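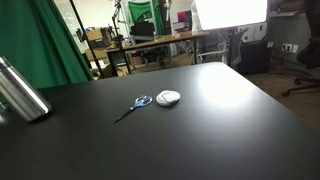

Scissors and a round white object on the black table, our third task for the course.

Home Blog Projects About me Contact
Reading time: 2 min

In July I joined the evening robot course in Kerkilow, and now I want to write down how far our group has come. We are 5 people and Heike Vogler is our teacher.

The task is simple to say: the arm must pick up one thing and put it down at another place on the table. Scissors are the hardest thing for me. They are flat, and the program must find the handles and stay away from the blade. I took the blue handles as the target, but when the round white thing lies so near to them, my program thinks the two are one object. Abundio told me to look at the edges before the colour. I changed this, and it is better, but still not good.

The light is also a difficulty. The black table shines on one side, and there the program finds objects which do not exist. Lutz wants to turn the lamp. I would prefer to teach the program with more pictures. We have 700 now, and 38 of them I had to delete, for I had written the wrong name on them.

Next time we try the metal cylinder. It lies on its side and I am afraid it will roll.

Olga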